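# Robot arm learns to pick from a messy bin by checking its grip first

June 22, 2023
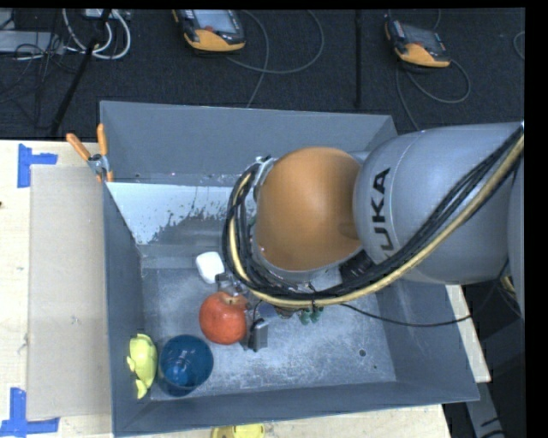 *The KUKA arm at the test bin, with its gripper at a round red fruit. A blue cup and other mixed items share the bin.*

A research group at Fotumance has reported a way for a robot arm to pick mixed objects out of a bin with fewer drops, using a short check of the grip before each lift.

The method, named Lonano, was tested over 918 picks in April. With the check turned off, the same arm and gripper dropped or missed 66 of every 514 attempts in the group's earlier trials. The new result has been written up in a report released this week, along with the data from each pick.

Bin picking is common in warehouses, but most systems do best when the items are alike. The Fotumance group wanted a bin where the next item could be a cup, a toy or a piece of fruit, lying at any angle and sometimes under something else.

Lead author Firdevs Güler said the arm closes its fingers with a light force, moves the item a few millimetres and measures how the load on the fingers changes. If the change looks wrong, the arm lets go and tries another angle.

"A person does this without thinking when they pick up a wet glass," Güler said. "You give it a little test. We gave the arm the same habit, and most of the work was in deciding how small that test could be."

The check adds time to every pick. Güler said the group had tried longer checks, which caught more bad grips but slowed the arm so much that it cleared fewer bins in an hour. The version in the report was the best trade they found.

Heavy round items gave the most trouble in early trials, said Oğuzhan Bayram, who wrote the control software. They tended to roll against the bin wall when the first finger touched them. The group changed the approach so the lower finger comes in first and stays still while the upper part closes.

Thin items lying flat on the bin floor are still a problem. The report lists them as the main cause of failed picks and says the current finger shape is partly to blame. Clear plastic was left out of the tests because the camera could not find its edges reliably.

Valter Azevedo, an engineer at parts supplier Mundska who was not part of the study, said he liked that the method did not need a new gripper. He said he would want to see it run for a full shift before he put it on a line.

"The bin in a lab gets refilled by someone who knows the test," Azevedo said. "Ours gets filled by whatever comes off the truck."

The group trained the system on six sets of objects and held back one of them for the final tests. Performance on the unseen set was lower than on the others, and the report gives the results for each set on its own.

A second round of trials is planned with softer fingertips, in a shared project with Horobets. Bayram said the group also wants to see whether the arm can skip the check for items it has already picked many times, and keep it for the ones it does not recognise.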